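第七讲 手持夹爪套件的选购与验收(讲义)

课程:服务机器人产品评估
授课:Kerstin Holmgren
修订:2020年8月16日

一、这一讲讲什么

上一讲看的是整机,价格够买一辆车,说明书也跟车的差不多厚。这一讲看便宜的:手持式夹爪采集套件。人握着它干活,夹爪的开合和腕部视角一起记下来,之后拿去训练机械臂。供应商的宣传册称之为“零门槛”。门槛是有的,在第三节。

课堂上对照的两款是Bandia和Graron。Baptista只提供托管服务,不卖硬件,放到下一讲。

二、读报价单

先看单价,再看单价不含什么。Bandia的基础包写着“即开即用”,翻到附页,指垫属于耗材,标定板属于选件,充电器属于“区域配件”。Graron的报价单老实一些,把所有东西都列上了,于是显得贵。往年总有同学因此给它打低分,请不要这样做。

需要向供应商书面确认的几项:

指垫的更换周期,以及停产后还供几年。
开合行程是按指尖算还是按垫面算。两者的差别足够让你夹不住一个大橙子。
导出的数据格式有没有公开文档。回答“请联系客服”的,按没有处理。
保修是否覆盖关节螺钉松动。Bandia的条款把它归为“正常使用痕迹”。

三、握持与手感

宣传册里的操作员永远站得笔直,面带微笑,手腕像是借来的。现实中的操作员会累。Iltthorpe实训点在六月试用时,每人连续做100次抓放,做完填一张疲劳表。表上有一栏“其他意见”,本来只留了一行,后来改成半页。

评估手感时注意重心。重心太靠前,指尖会往下栽,数据里就多出一段谁也没打算教给机器人的点头动作。左右手都要试。双手任务还要看两只夹爪靠近时会不会互相磕碰,外壳越宽越容易出事,而外壳宽通常是为了印商标。

四、任务设计

供应商演示爱用方块。方块六面平整,颜色均匀,从不滚走,在厨房里也从来找不到。验收应当用形状不规矩的东西:水果、蔬菜、带柄的、软的、小到让人烦躁的。叶菜尤其值得放进去,许多夹爪对付苹果神气十足,碰到一把菜叶就没了主意。

承托面同样要换。硬桌面上过关之后,再到软的地方做一遍,床铺、沙发都行。软面会下陷,浅盘会跟着歪,下指的高度得重新找。反光的盘底也别回避,有些视觉算法见到它就像见到了另一个世界。

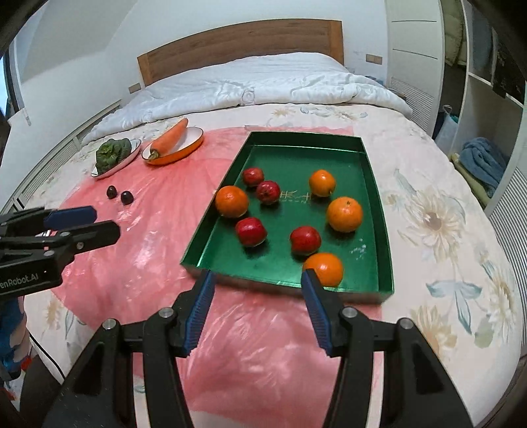
圆的东西靠近盘壁时最难办。手指要插进果皮与盘壁之间,张得太开会顶到边沿,张得太小又把果子推走。评分时请把“推走后追着夹”单独记一类,算成功,但扣效率分。Bandia的测试报告把这种情况统统写作“自适应抓取”,措辞可以学习,做法不必。

五、验收标准

全套任务共500次抓放,一次抓稳率达到87%为合格。掉落、夹伤、碰翻容器各记一类,不得合并成“异常”。同一任务连续失败3次即暂停,检查指垫与标定,然后从该任务开头重做。

常有人问合格线为什么不是整数。最初写的是整数,两家供应商都恰好高出一点点,高得十分整齐,于是改了。

六、作业

任选Bandia或Graron,写一份两页以内的采购意见,须包含:三年总成本的算法、你最不放心的一条合同条款、至少一项供应商没有演示过的任务及其评分办法。

请勿引用宣传册中的形容词。“丝滑”一词去年出现得过于频繁,今年每出现一次扣一分。

下一讲之前请读完Baptista的服务协议,重点看数据归属那一章,字很小,建议打印时放大。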